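Gatia Laundry Set
README, second release

Welcome, and thank you for taking a look at our data! Gatia is the year-long project of the Irum robotics club, a student group that started out building line-following cars and somehow ended up spending most of its evenings with a pile of towels. We wanted a set of cloth-handling demonstrations that a small club like ours could record, store and train on without renting anything fancy, and we're very happy to share what we have so far.

What's in it

The release holds 59 recorded sessions, made by 8 club members taking turns. Each session is a run of short episodes in which one person works with a hand-held gripper on ordinary cloth items: towels, T-shirts, trousers and the odd pillowcase. The tasks are picking up, laying flat, folding, rolling and stacking. We began in February with folding only, and rolling came in later when one of our newer members pointed out that plenty of people roll their towels at home (there was a long and friendly argument about this, which we'll spare you).

How it's arranged

Every session has its own folder, with the video, the gripper track and a small text file of notes. The notes are written by whoever was recording that evening, so some are a tidy couple of lines and some read more like a diary. Please do read them, as they're often the only place where a dropped item or a restarted episode is mentioned. Task names are in lowercase with underscores, and the names from the first release still work.

We keep 6 sessions aside for testing. If you train with our Vamix loader it will skip them for you; if you use your own script, the list is in the file called held_out.

A look at the towel task

Towels turned out to be everybody's favorite and also the hardest thing to label. A roll, a bunch and a half-finished fold can look very much alike, so we label by what the person set out to do and leave the shape of the cloth to the video.

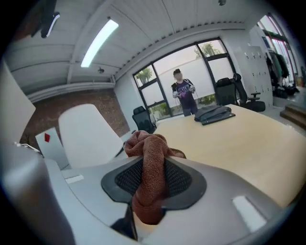
Towel task: brown towel in the gripper, with a stack of folded dark grey fabric on the table behind.

Known problems

Faces are blurred throughout, and we'd ask you to write to us right away if you find one we missed. In 3 sessions the gripper track drifts toward the end; these are marked in the notes and we've left them in for anyone who'd like to work on that. Dark cloth is harder to make out than light cloth, and our members own a great deal of dark cloth.

Using it

Anyone may use the set for study, teaching or club work. If you publish something with it, please mention the Irum club and send us a link, we love to see these! The baseline model, Feng, lives in its own folder with its own README.

Last updated Sunday, April 21, 2024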